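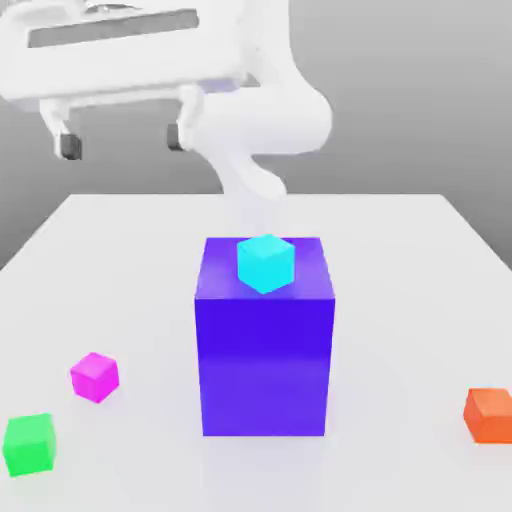
Learning to Bake Bread in a Small Kitchen

Blog > Kitchen > Bread

Home Posts Recipes Archive Contact

I moved to Brustow in June, and the first thing I missed was the bread. In my old town there was a bakery called Châu on the corner, open from six in the morning, and I never thought about flour in my life. In Brustow the closest good bakery is 30 minutes by bus. So I decided to learn.

My first loaf was very flat. I had used water that was too warm, and I did not weigh anything, I only poured. My second loaf was better on the outside but raw in the middle. After this I bought a small kitchen scale, and I think it was the best money I spent this year.

Now I use the same recipe every week. It is 324 grams of bread flour, 200 grams of water, a spoon of salt and a little dry yeast. I mix it in the evening, cover the bowl and leave it in the fridge until the next morning. The dough is quite firm, so it does not stick to my hands, and I like this very much. Before baking it must rest again for about 63 minutes. My oven needs a long time to get hot, so I turn it on while the dough is resting.

The crust is still a problem for me. I tried a pan of hot water at the bottom of the oven, and it helped a little. A reader wrote to me that I should bake with a lid, and I have ordered a heavy pot, but it did not arrive yet.

I also want to try rye flour. The shop near the station sells it only in large bags, and I have no place to keep one. Maybe I will ask my neighbor if she wants half.

Contact | © Catusance Kitchen Notes | Back to top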